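How long does homemade coffee liqueur keep, and why did mine go cloudy?

Posted in Drinks & Home Bar, November 2022

I made my first batch of coffee liqueur back in July and I was so proud of it (vodka, cold brew, brown sugar, half a vanilla bean). I opened the second bottle last night for White Russians and it's gone sort of hazy, with a layer of sludge at the bottom. Smells fine! It sat in the cupboard over the stove the whole time, and I'm wondering if I have to dump it.

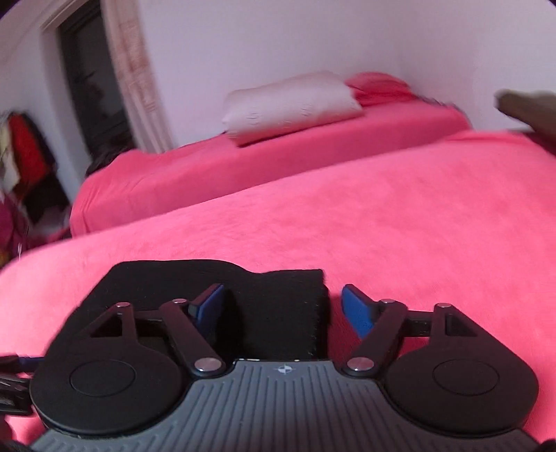

Tratley
Smell is a decent start but I wouldn't go by that alone. What proof was your vodka and how much cold brew did you put in? That matters way more than the date. People think anything with booze in it keeps forever, and then they cut it in half with coffee and syrup and end up with something weaker than a glass of port. If you used regular 80 proof vodka and matched it one to one with coffee, you're at 20 percent before the sugar even goes in, and the syrup pulls it down further. Plenty of sugar helps, but I'd still keep a bottle like that in the fridge and try to finish it in 2 months or so.

The sludge is most likely coffee fines. Cold brew is full of them unless you run it through paper. I do mine through a metal strainer first, then a paper filter, and yes it takes forever, I usually go watch a show. The haze can be coffee oils, and vanilla bean will throw little bits too.

What I'd look for is anything fuzzy on top, any fizz when you crack the cap, or a sour smell. Any of those and down the sink it goes. But a bottle that's been over a warm stove since summer, at that strength, I'd let go of anyway. It's a few bucks of vodka. Sorry!

Kubiak
mine always does this, just shake it

Nasden
Please don't just shake it, at least not until you know how strong it is.

I've been making this stuff for the holidays for years and I changed my recipe after a batch went off on me. Now I steep whole beans, lightly cracked, straight in 100 proof vodka for 22 hours, strain, and then add a thick brown sugar syrup. No brewed coffee at all. You get a cleaner flavor (less bitter too, I think) and a lot less water in the bottle, so it holds up much better. Taste it while it steeps though, because dark roasts get harsh fast and you can't take that back out.

Vanilla I leave in for a week and then fish out. If you leave it longer it kind of takes over and you can't taste the coffee.

Also boil your bottles! Or run them through the dishwasher on hot and let them dry all the way. And move them out from over the stove, that's about the warmest spot in most kitchens. A low shelf in a closet is fine for the strong version, fridge for yours.

If you want White Russians this weekend, the quick way is strong espresso, sugar and vodka stirred together right in the glass, then cream over the top. I almost like it better.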